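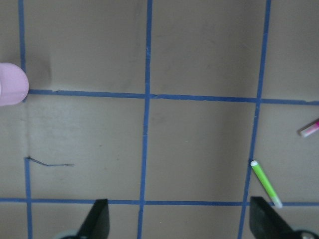 Blue tape and the great sorting of the back table

Wednesday, August 4, 2021

If you've been reading for a while you'll know I have a complicated relationship with flat surfaces. Give me a clear table on a Monday and by the weekend it'll have mail on it, a jar of buttons, two library books and something I'm meant to be returning to my sister. I love a clear table! I just can't seem to keep one, and I've stopped pretending it's a matter of trying harder.

So this winter I've gone about it another way, with a roll of blue masking tape.

The idea came from Gladys Ccori, who ran the craft room at the Geswood hall for years and taught me to bind books (badly, my fault and none of hers). Gladys taped up her work tables into squares before every class. Beads went in one square, wire in the next, scissors had their own square and heaven help you if you put them down anywhere else. I thought it was a bit bossy at the time. Then I started sorting out Mum's sewing things in January, and by the second evening I had thread in the biscuit tin, pins in the thread box and a feeling of wanting to lie down on the floor, and I remembered Gladys and her squares.

I did the taping after tea with a cup going cold beside me. I'd like to tell you I measured it all out properly with a ruler and a pencil. I did not. I started at one side, pulled a long strip, pressed it down with my thumb, stood back, thought "near enough", and went on to the next. The middle line leans. One of the others wanders off on a slant of its own. The corners where the strips cross are a bit ragged too, and I've decided I'm fond of them that way, a bit like the hem on a homemade curtain.

They're only roughly square, the squares, and it hasn't mattered one bit. A pile of bias binding doesn't care about right angles.

What goes where

I changed my mind about this several times, so take it as where I've landed and don't hold me to it.

Thread gets the square nearest my left hand, because I reach for it most. Zips and fasteners go beside it. Buttons go up the back, in saucers, because loose buttons roll and I've spent enough of my life under furniture with a torch. Patterns get a square to themselves, and when the pile starts leaning over the tape I have to stop and fold a few properly before I'm allowed to carry on. The last square I try to leave empty. It's for whatever I've picked up and can't decide about, and the rule is that it has to be cleared before bed, even if all that happens is that the mystery item goes into a bag with a note on it.

That empty square has done more for me than all the others put together. I used to make a "not sure" pile on the floor, and the "not sure" pile would still be there at Easter.

Sheyla Cusi from up the road came by while I was in the thick of it and asked if I was setting up for hopscotch. She then sat down and sorted bobbins with me for an entire afternoon, so she's forgiven. It was Sheyla who got curious and counted the buttons. We got to 422, not including the ones still on their cards, and that was only the first tin. Mum never threw out a shirt without taking the buttons off it first. I found the big toggles off my red school coat in there, and a little shell one I'm fairly sure was from my christening cardigan, and there was a stretch where not a lot of sorting got done at all.

A few things I've learned about the tape

Use proper masking tape, the painter's sort. My first go was with some clear packing tape out of the kitchen drawer and I was picking at it with my fingernails for days. The masking tape comes away nicely if you go slowly and pull it back on itself.

Wipe the table down first and let it dry. I skipped this the first time and one end lifted before I'd even finished the buttons.

Tear it or cut it, whichever you like. Scissors give a neater end, but I can never find the scissors, hence the whole project.

Don't make the squares too small. I had a grand plan with a dozen tiny ones and I couldn't fit a pattern envelope in any of them. Bigger and fewer suits me much better, and I can always put a saucer or a jar lid down inside one if I need to keep things apart.

And don't feel you have to keep the tabletop looking like new. Mine has smudges and scuffs that were there long before any tape went near it, and I gave up on getting them out years ago. It's a working table. I had a cover for it once and all I did was worry about the cover.

Where things stand

Most of the thread has gone into the drawers. The zips are done. The patterns are about half done, and I've put aside a stack for the Birklow op shop, where I'm told people do still want them, especially the older dress ones with the lovely drawings on the front. The buttons are in jars by colour, except for the coat toggles, which are on my windowsill.

I haven't pulled the tape up yet. I keep meaning to, and then I think of something else that could do with a sort. The recipe clippings are next, I think, and after that there's the shoebox of seed packets in the laundry, some of which must be older than the dog. If any of you have a good system for recipe clippings I'd love to hear it, particularly what you do with the ones that have half a recipe on each side. I've got a stack of those and I can't bring myself to throw out either half.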